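Why a Cactus Can Live Without Much Rain

From the Young Readers pages of the Benjelloun Garden and Desert House 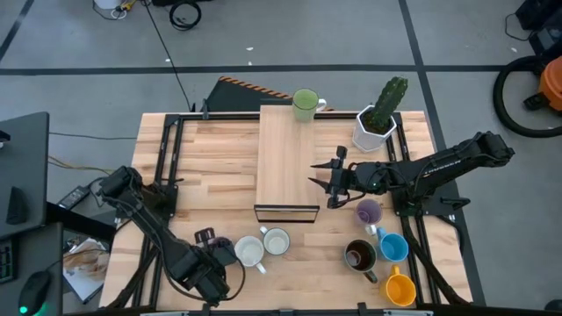 A columnar cactus in a six-sided white planter. Its stems have ridges and spines.

All plants need water. A maple tree takes in water through its roots, sends it up the trunk, and loses most of it through its leaves. If the rain stops for many weeks, the leaves droop and may fall. A cactus can go through the same dry weeks and stay green. This page explains how its body makes that possible.

Where cacti come from

Almost all wild cacti grow in North and South America. Many live in deserts, where rain may fall only a few times in a year. Others live on cold mountainsides, on dry grassland, or high in the branches of rainforest trees. Scientists have named more than 1,500 kinds. The smallest is about as wide as a coin. The tallest are higher than a house.

People have carried cacti to many other parts of the world. They grow well in pots, and for that reason they are often found on windowsills and in classrooms.

The stem

The thick green part of a cactus is its stem. In most plants the leaves make food from sunlight. This work is called photosynthesis (say: foh-toh-SIN-thuh-sis). Most cacti have no ordinary leaves, so the stem makes the food.

The stem also stores water. Inside it is soft, spongy tissue that fills up after rain. The outside is covered with a waxy skin, and the wax slows the escape of water into the air.

Many cacti have ridges that run up and down the stem. These are called ribs. When the plant takes in water, the ribs spread apart and the stem grows fatter. When the plant uses the water, the ribs draw closer together again. An accordion opens and closes in much the same way. Without ribs, a cactus that swelled quickly might split its skin.

The spines

Spines are leaves that changed over a very long time. They are hard and dry, and they lose almost no water. They have several uses:

Spines keep away many of the animals that would like to eat the juicy stem.

Spines give a little shade. One spine has a very small shadow, but a stem covered with spines is shaded in many places at once.

In some foggy deserts, tiny drops of water collect on the spines and fall to the soil near the roots.

Spines grow from small round cushions called areoles (say: AIR-ee-ohls). Every true cactus has areoles. Some other desert plants have thorns and look very much like cacti, but they do not have these cushions. Botanists look for areoles when they need to tell the two apart.

The roots

Many desert cacti have roots that stay close to the surface and spread far out to the sides. A light rain may wet only the top layer of the soil, and shallow roots can reach that water before the sun dries it. Some cacti also grow new, very fine roots soon after rain. These small roots die when the ground is dry again.

Breathing at night

Plants take in a gas called carbon dioxide through tiny openings in their skin. When the openings are open, water escapes. Most plants open them during the day. Most cacti wait until night, when the air is cooler and less water is lost. The cactus stores the carbon dioxide until morning and uses it when the sun comes up.

Flowers and fruit

Cacti bloom, and their flowers can be white, yellow, pink, orange, or red. Some open for a single night and are visited by moths or bats. Others open in daylight and are visited by bees and birds. After the flowers come fruits with seeds inside. People eat the fruit of several kinds, including the prickly pear and the dragon fruit.

Caring for a cactus

Place the pot where it will receive plenty of light.

Use soil made for cacti. It contains sand or small stones, and water runs through it quickly.

Choose a pot with a hole in the bottom.

Water the soil well, then let it dry completely before watering again. From November until spring, most cacti need very little water. Too much can rot the roots.

Turn the pot a little every few weeks. Stems grow toward the light and may begin to lean.

Ask an adult to help when a cactus must be moved to a new pot. Thick gloves or a folded towel will protect the hands.

Words to know

Areole: the small cushion from which spines grow.

Botanist: a scientist who studies plants.

Photosynthesis: the way green plants make food from sunlight, water, and carbon dioxide.

Rib: a raised ridge on the stem of a cactus.

Succulent: a plant that stores water in thick leaves, stems, or roots. Cacti are succulents, but many succulents are not cacti.

Visiting the Desert House

The Desert House opened in 2000 and has 170 kinds of cacti and other succulents. School groups may bring up to 70 students. Children under the age of eight must stay with an adult, and visitors are asked not to touch the plants. Drawing paper is available at the front desk.

Text by Chaimae Abou Zeid. Reviewed by Hatem Chraibi, Education Department. Page updated 25th January.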